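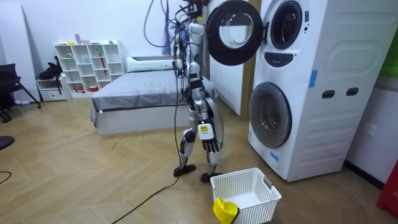
Hundov Housekeeping School
Course: Care of Household Textiles
Handout for Unit 6: Washing and Drying in a Stacked Unit

Please read sections 1 to 4 before the practical lesson. Section 5 can be read after. The words you must know are collected at the end.

1. Why we give a separate unit to stacked machines

In the earlier units we spoke of a washer and a dryer as two machines standing side by side, with a table or a shelf near them. Many of you will work in apartments and small residences where there is no space for this. The two machines are then placed one on the other, or they are built together in one cabinet. In most homes the washer is below and the dryer is on top. The washer is the heavier of the two, and when it spins it should stand as low as possible.

The washing itself does not change. What changes is the way you move the laundry, where you put the basket, and how easily you can see into the upper drum. A short person sees only the front part of it. In last year's course the most common mistake in the practical test was a sock left at the back of the dryer, and it was the same mistake in all the groups.

Some units have one control panel for both machines, placed between the two doors. Others have a panel on each machine. Before you touch anything, find out which buttons belong to which machine. If there is one panel, the washer settings and the dryer settings are usually separated by a line or by a different color, but do not rely on this. Read the words.

2. Before the washing

Sorting was the subject of Unit 3, and I repeat only the main points.

Sort first by color, then by temperature, then by weight of the cloth. A bath towel and a thin shirt can have the same color and the same temperature on the label, and still they should not go together, the towel holds much more water and the load becomes uneven.

Close zippers and hooks. Open buttons. Empty the pockets and turn them out. Turn dark clothes inside out.

Look at the care label for the dryer symbol now, when the clothes are still dry and you have time. The symbol is a square with a circle inside. One dot in the circle means low heat, two dots mean normal heat. A cross over the symbol means the piece must not go into the dryer. Put such pieces on one side of the basket or in a net bag, so that you recognize them when they come out wet. In a stacked unit it is very easy to lift everything from the lower drum to the upper drum in one movement, and this is how wool sweaters are lost.

Load size. For cottons the drum may be full, but you should be able to place your hand flat between the laundry and the top of the drum. For easy-care fabrics, fill it to one half. For wool and delicates, one third or less. Note that many dryers take a smaller load than the washer below them. The numbers are in the manual and often also on a label inside the door. If the dryer takes less, then you either wash less or dry in two parts.

3. Moving the laundry from the lower to the upper drum

We will practice this part in the lesson. It looks simple, but a wet cotton load is heavy and you lift it from knee height to shoulder height.

Step 1. Wait until the washer has stopped completely and the lock of the door is released. On most machines you hear a click. Do not pull the handle before it.

Step 2. Open the dryer door first, before you open the washer. Swing it fully to the side. A half-open door at the height of the face is the most frequent cause of small injuries in the laundry room, and you will have wet laundry in both arms when you stand up.

Step 3. Check the dryer drum. Put your hand inside and feel along the back wall and the lower part. Look also at the rubber or felt around the opening. If there is anything from the load before, take it out.

Step 4. Check the lint filter. See section 4.

Step 5. Open the washer and bend your knees, do not bend the back. Take out the laundry in small parts. Shake every piece once. Sheets and duvet covers must be shaken and opened completely, otherwise they roll into a ball in the dryer and everything inside the ball stays wet.

Step 6. Lift each part into the dryer and let it fall loosely. Do not press it in.

Step 7. Turn the washer drum by hand once around and look for small pieces, which like to stay at the top of the drum. Wipe the rubber seal of the washer with a dry cloth, also in the fold.

Step 8. Close the dryer door. Leave the washer door a little open, if there are no small children or pets in the home.

Put the basket to the side of the unit where the doors do not open. When the basket stands directly in front you will step around it many times, and you will lean forward over it with weight in your arms. If you are not tall, use a low step with rubber feet, and stand on it only when you empty the back of the drum. Never stand on the open door or the edge of the basket (this was really done in the practical test, so I write it).

About the side on which the doors open. On many machines the hinge can be changed from one side to the other by a technician. It is good when both doors open to the same side, away from the wall. If you work in a home where one door opens against the other, tell the owner about this possibility, but do not try to change it by yourself.

4. The dryer: daily and monthly care

After each load:
Clean the lint filter. Pull it out, open it if it has two halves, and take off the lint with dry fingers. Water is needed only when the mesh has a film on it from fabric softener. In that case wash it with a soft brush and let it dry fully before you put it back. A dryer must never run without its filter.

If the dryer is a condenser type, empty the water tank. In a stacked unit the tank can be above your head, so pull it out slowly and hold it level with both hands.

Every month:
Wipe the inside of both doors, the glass and the frame.
Wipe the drum of the dryer with a cloth and a little vinegar. Let it dry with the door open.
Look at the plug and the outlet. They should be cold to the touch and the plug must sit firmly.
Clean the floor beside and behind the unit as far as you can reach with a flat mop. Lint collects here more than in any other place of the home.
Run the washer empty at 60 degrees Celsius (140 Fahrenheit) or higher.

Twice a year, the owner or a technician should check the exhaust hose and the fixing between the two machines. It is not your work to move a stacked unit. If it makes a new noise or if it walks forward during spinning, stop the program and report it. Also when the cabinet has handles in the side walls, they are meant for two persons and for the installation.

Tape on a machine. New machines are often delivered with strips of tape which hold the doors and the loose parts during transport, and people also use tape to mark something on a cabinet. Ask before you remove any. If you are allowed to remove it, pull it slowly and flat along the surface, then take away the rest of the glue with warm water and dish soap. Do not use a knife or a metal scraper on painted panels.

5. A small study: the residence in Lunen

For the discussion we use the laundry book of the student residence in Lunen, where there are stacked units on each floor. The residents write down each load. In one year there were 3,288 washing loads and 1,539 drying loads. So nearly half of the washing went into the dryer, and the rest was hung on lines and racks.

The residence in Gorklow has the same units, but no room for hanging. There the dryers run almost all day in winter, and in November the residents complained that the clothes came out damp. The technician found nothing broken. The filters were full, and people had put the load of the large washer directly into the smaller dryer above. After this the residence put a short note on every unit with two sentences: "Clean the filter before you start. Fill the dryer only to half." The complaints became fewer, although not zero.

Questions to prepare:
Which information is missing in the laundry book, if we want to compare the two residences in a fair way?
The note in Gorklow is written on the unit at the height of the upper door. Would you place it there? Think of who reads it, and at which moment.
How would you plan the washing of bed linen for one floor when there is one unit only, and a drying program takes longer than a washing program?

For the third question, draw a simple time line. Many students forget the 15 minutes for emptying, folding and cleaning the filter between two loads. Folding should begin at once, while the linen is still warm. If you leave it in the drum you will need the iron.

6. For the practical lesson

Bring closed shoes with flat soles, an apron and one mixed bag of laundry from your home. Towels are welcome. Long hair must be tied, and please leave scarves and long necklaces in the locker. The laundry detergent is in the room already, so you do not need to buy it. We practice first with dry laundry, and after the break with wet.

The test has 16 points. Eight are for the movement of the laundry, five for the care of the filter and the drum, and three for the sorting. Speed is not measured.

Students who cannot lift above the shoulder should write to the school office before the lesson. There is a side-by-side pair in the Malabanan building and the test can be taken there with the same points.

Words for this unit

drum: the round metal part which turns and holds the laundry
lint: the fine fibers which come off the cloth in drying
lint filter: the mesh which catches them
seal (or gasket): the rubber ring around the door opening of the washer
hinge: the part on which the door turns
load: the amount of laundry which goes in at one time
condenser dryer: a dryer which collects the water in a tank or sends it to the drain
vented dryer: a dryer which blows the damp air out through a hose
stacking kit: the frame or the brackets which hold the upper machine on the lower one

Version of December 16, 2023. The older sheet with the picture symbols for detergents is still valid and is kept with Unit 3.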